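Erby Multon Compact Carpet Sweeper – Product Page and Notes
February, by the Skunow Home Floor Care desk
4 min read

We sell the Multon. We also think most of what gets written about manual carpet sweepers is wishful, so this page runs longer than the usual list of features. If you want the sales version, the box has one.

The Multon is a push sweeper with no motor, no cord and no battery. Two wheels turn a bristle roller, and the roller flicks dirt into a pan that opens from the side. Erby lists the cleaning path at 278 millimeters, and the one on our bench measures the same. The handle comes in three sections that screw together. Tighten them again after the first week, as the middle joint works loose.

Erby claims the roller "lifts deep-down dirt." We don't buy it. A roller like this reaches the top of the pile and not much further. Crumbs, paper bits, dry cereal and surface lint are fair game. Fine grit that has been walked into a rug for a year will stay there until you run a proper vacuum over it. Strong colors make this easy to misjudge, because pale specks show up on them that you would never notice on beige, and a rug can look dirty when it's fine, or look fine when the base of it is full of sand.
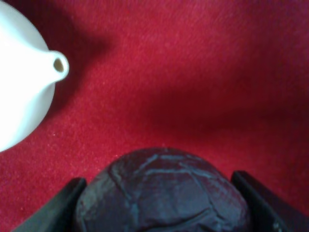

Amano left a comment on the old version of this page to say that the sweeper did well on a flat office rug but only moved the cat hair around on the stairs, and that calling it a "whole-home" cleaner was a stretch. We agree, and the phrase has been taken out. Stairs are awkward for any sweeper this wide, and hair wraps around the roller before it gets to the pan.

On to the bristles. The box says "salon-grade mixed bristle," which means nothing that we can find out. They are stiff nylon with a softer row between. On low pile they do the job. On anything shaggy the wheels sink, the roller slows down and you end up pushing a plastic box back and forth.

You will also see claims that a sweeper "restores" flattened carpet. It doesn't. Brushing the pile one way makes it catch the light differently, so you get lighter and darker bands of the same color. Go over it in the other direction and the bands change places. Some people like the look. It has no bearing on how clean the floor is.

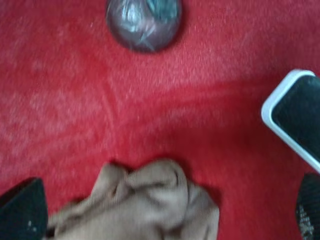 The pan holds less than you'd hope. In a kitchen or dining room, plan on emptying it every time. The side latch is small and takes a fingernail, and if you tip the sweeper before you reach the trash can, some of it goes back on the floor. Pick up anything bigger than a coin by hand first – wrappers especially, which jam between the roller and the lip.

Details

Cleaning path: 278 mm
Pan capacity: 700 ml (Erby's figure, filled to the brim, so treat it as less)
Spare roller: sold separately, part 196
Warranty: 12 months, roller not included

That last line bothers us. The roller is the only part likely to wear out, and leaving it off the warranty tells you what Erby expects. Cut the hair off it with small scissors and keep it out of the sink, as the end caps let water in.

Buy it if you have low-pile rugs and want something quiet for between vacuuming. Skip it if you were hoping to get rid of the vacuum.

Contact Skunow Home | Copyright Skunow Home, all rights reserved | Back to top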